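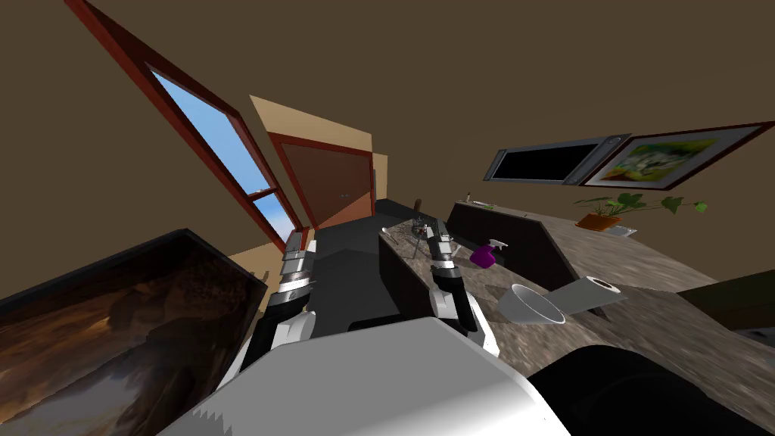

Rental Housing and the Right to a Written Answer

The City of Toltville will shortly decide whether to require landlords to answer repair requests in writing within 30 days. The measure is modest. It sets no new standard for heating, plumbing or wiring, and it creates no new fines in its first year. It asks only that a tenant who reports a problem receive a dated reply stating what will be done and when. The Council should adopt it.

Under the present rules, a landlord must keep a unit fit to live in, and a tenant may complain to the city if this duty is not met. The difficulty lies in the long period between the first telephone call and the formal complaint. In October the housing office published its summary of the past year's cases. Of 474 complaints received, 69 were closed for lack of records. The tenants in those cases may have been right or wrong on the facts. The office had no means of deciding, and the files were set aside.

Owners have raised fair objections. Petro Ivanyshyn, who manages several older buildings in the Flornport district, told the Council in his written comments that small landlords do most of their business by phone and in the hallway, and that a paper rule favors large companies with office staff. His concern deserves a proper response. The draft already allows a text message or an email to count as a written reply, and a single sentence will satisfy it. The Council could go further and supply a standard form at the public library and the permit desk.

A second objection is that the deadline is too long. Hanna Yurchenko of the Flornport tenants' association has argued for 48 hours in cases involving heat or water. We agree that such cases should be treated separately, and we would support an amendment to that effect. Urgent repairs are already covered by the emergency section of the housing code, but few tenants know of it, and the two texts should refer to each other plainly.

Some members have suggested waiting until the county completes its own review of rental law. That review has been postponed twice. Toltville has the authority to act now and may revise its ordinance later if the county adopts something stronger.

Written comments on the draft may be left with the city clerk until the close of business on Mon 4 November. Tenants and owners alike are urged to send them.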